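Last updated 2 December 2025

# About Laur

Laur is a small company in Mullumberg that tests and repairs two-arm robots for household handling work. People send us arms, grippers and controllers, or send us only the software, and we run them at a table with the kinds of things people keep at home. We write down what fails. If we can fix it we do, and if we can't we send it back with a report.

We also had a serious fault of our own in June, on a setup we had put together ourselves. Customers ask about it, so it has its own section on this page.

## Who we are

Zulmira Abreu started the company and runs the test floor. Before that she serviced packing machines.

Valdis Krūmiņa does the electrical work: power supplies, stop circuits, cables, connectors. His brother Darius writes the control software and keeps the logs.

Heino Kuusk builds and repairs grippers. He makes most of our replacement finger parts.

Valeriano Barroso answers the phone, books the test time and writes up the reports. He is also trained to run the arms, and he was the person at the table in June.

## What we do

Most of our work is one of these:

- Endurance runs. The same task over and over until the count is done or something breaks. A standard run is 3,000 grasps per arm.
- Gripper repair and adjustment, including worn fingers, loose joint screws and bad position sensors.
- Stop testing. We check that the arms stop when they are told to and stay stopped.
- Fault reports for insurance or for a supplier.

We don't do welding cells or anything with a payload over what one person can lift. We don't sell robots.

## What happened in June

We were running a Beltano controller with two arms on our own bench. The task was picking up small metal objects and setting them down again. The run had passed 1,000 grasps on each side without trouble.

The left arm then stopped partway through a reach. The screen showed a lost connection to the gripper. Valeriano pressed the pause button on the screen, waited, and reached in to pick up an object that had slid toward the edge of the table. While his hand was there the connection came back. The gripper took the last command it had been sent, a close command, and closed on two of his fingers.

He hit the red stop with his other hand. That cut power to the arms, and it also left the gripper locked shut, the way we had wired it. Heino had to back the drive off with a hex key. It took 60 seconds by the log. Valeriano had bruising and a split nail, and he was back at work the next day.

There were three causes and all of them were ours.

**The cable.** The gripper cable ran over the outside of the arm with too little slack at the last joint. Near full reach it pulled on the connector. Valdis opened the connector and found one wire broken inside the insulation, making contact only some of the time.

**The software.** After a dropout, our code picked up where it had left off. It should have thrown the old command away and waited for a person. Darius had written it to resume because short dropouts were ruining long runs, and none of the rest of us had asked what it would do with a hand on the table.

**The habit.** We had all been reaching in on pause. Pause is a software button. It holds the arms still as long as everything is working, and that day it wasn't.

## What we changed

The gripper connector now has a clamp behind it, and we check the slack at full reach before each run, on both arms. We replace gripper cables after 1,000 hours even when they test fine.

After any lost connection, the controller drops whatever it was doing. The gripper doesn't move until someone clears the fault by hand. This costs us test time. A long run that used to finish overnight now sometimes sits until morning, and we no longer promise overnight results.

The red stop still cuts power to the arms, but the grippers can be opened by hand with the power off. Heino put a release on each one. Older grippers that can't take a release are run with a hex key hanging on the bench - same place every time.

Hands stay out unless the red stop is in. Pause doesn't count. If you visit and you see one of us break this rule, say so.

We reported the fault to the customer whose job was next on that bench, a parts firm called Dremell, because their arms would have been run on the same code. They chose to wait until the changes were finished. That took longer than we told them it would. Two other bookings were canceled and we refunded both.

## What we still haven't solved

Cables are the weak point. Running them outside the arm makes them easy to change and easy to snag. We have tried a sleeve on one arm and don't like it so far, as it hides wear and makes the last joint stiff.

We also don't have a good way to tell a slow gripper from a stuck one in the first half second after a restart. Darius is working on it. Until it's done we restart with nothing between the fingers.

## At the bench

Small metal things are still the part of the work we watch most closely. They are thin, they lie flat, and the fingers have to come down almost to the table to get hold of them. We keep bags and boxes on the table too, so the arms have something to work around. The photo has both grippers low over the black table, with a small bunch of keys between them.

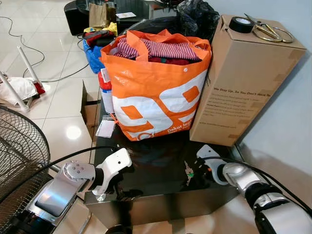 ## Getting in touch

Call or write before you ship anything. Valeriano will ask for the model, the hours on the arms, and whether the stop circuit has been changed from how it was delivered. Tell us about past faults even if they were fixed. Please pack grippers separately, with the fingers open.

Visits are by appointment. Closed shoes, no loose sleeves.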